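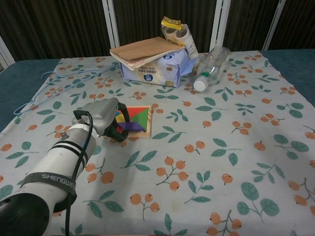
Figure 7. The arm at the tangram tray, with the tablecloth in place.

7. Setting up the table for the tangram task

This section is for club members who already finished the section about mounting the arm. If the arm is not yet fixed to its stand, please go back and do this first. You need two people for the set-up, one at the laptop and one at the table. The person at the table is called the table person in the steps below.

7.1 Before you start

1. Check that the red stop button is connected and that the table person can reach it without leaning over the table.
2. Turn on the arm controller and wait until the light stops blinking.
3. On the laptop, start Flitska and open the project Zistent. If Flitska asks to update, choose Later. Updates are made only on Thursday, when Iveta Hubáček is in the room.
4. Remove bracelets and watches. Long hair must be tied.

CAUTION: Do not put your hand between the gripper and the table while the program is in Run mode, also when the arm is not moving. It can be waiting for a command, and it will start without a sound.

7.2 Cloth and tray

5. Spread the cloth on the table and pull it flat with both hands. A fold under the tray makes the tray stand at an angle, and then the gripper presses too deep on one side.
6. Put the wooden tray near the middle of the cloth. It must lie flat, with the raised border up.
7. Put all the tangram pieces into the tray. For the first exercise the pieces stay inside the border and we take out only one of them. The red triangle is a good one for beginners when it is at the top of the tray.
8. Press lightly on each piece with a finger. If a piece rocks, there is a crumb or another piece under it.

Note: The cloth with the berries and leaves is harder for the vision program than a plain one. We keep it on purpose for the Hasuvstead competition, where the teams do not know before what cloth they will get. If you only want to test the gripper, you can work on the bare table.

7.3 The other objects

In the competition the table is not clean. There are household things on it and the arm must go around them. For training we use what we have: a wire hanger, an open box, a pack of rolls, a plastic bottle with its cap on.

9. Put tall things at the back of the table, behind the tray. A pack that does not stand well alone may lean against the box.
10. Lay the bottle on its side. Close the cap before.
11. Lay the hanger flat at the side. The hook must not lie over the border of the tray, or the fingers can catch it and pull everything.
12. Keep a free space the width of one hand on all sides of the tray.
13. When you are satisfied, the table person says "table ready" and steps back. After this, nothing is moved by hand.

Note: You may change the places of the objects between two runs, but write the change in the notebook. Last season we lost a whole afternoon because the positions were different and there was no note of it.

7.4 Cable and straps

14. Look at the black cable along the arm. It needs a loose loop at the top, so the arm can turn. A tight cable pulls on the plug.
15. Check that the straps and bands around the arm hold well. You should not be able to slide them with one finger.
16. With the speed at the lowest value, turn the wrist fully left and then fully right. Watch the cable, not the gripper.

CAUTION: If the cable touches the table objects during step 16, stop the arm and move the objects. Do not hold the cable away with your hand.

7.5 First approach

17. In Flitska, set the approach height to 37 mm and the speed to 2.
18. Press Go to tray. The gripper should stop at the edge of the puzzle with the fingers open.
19. Look from the side, with your eyes at the height of the table. The fingers must not touch the border.
20. If the position is wrong, press Stop, correct it with the arrow keys and save it under your own name. Please do not save over the file Phromma — it is the common starting position for all groups.
21. Set the gripper force to 200 and press Pick. With a higher value the thin pieces jump out.

If the gripper closes and takes nothing, repeat step 20 with a lower position, one small step each time. If it fails again, look in section 9, Problems with the gripper.

After the last run, send the arm to Home before you turn off the controller, and put the pieces back in the tray.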